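Folding, folding, folding

Quick one tonight, typing this with sore thumbs. Month two of collecting demos for Nestora and we're still on laundry. One blue thing, one bed, two hand grippers, go.

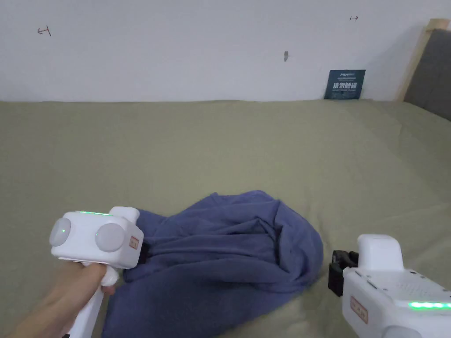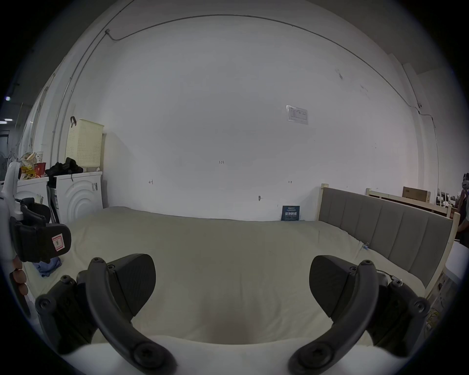
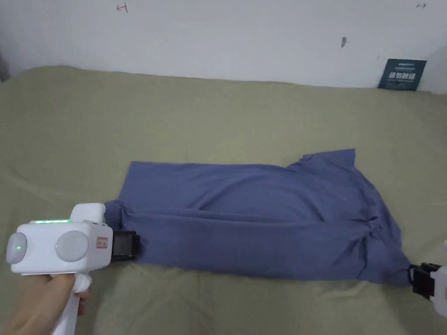
Where we are

361 good folds so far in May. Target is 3,000, so — yeah. Gunther Stöcker went thru the last batch and threw out a pile of mine. Too fast on the grab, he says, and I regrip without pausing so the model gets mush. Fair. Slowed down after lunch and my keep rate went up.

Things I keep re-learning:

Crumple it differently every time. My hands want to make teh same heap.

Both grippers in view before you start. Restart if not, don't fudge it.

Bad fold? Finish it anyway, tag it, move on. Gunther wants the recoveries.

Shirts are harder than towels — sleeves, ugh. Wornergate build gets retrained on whatever we have by Monday-ish, more then. Bed now.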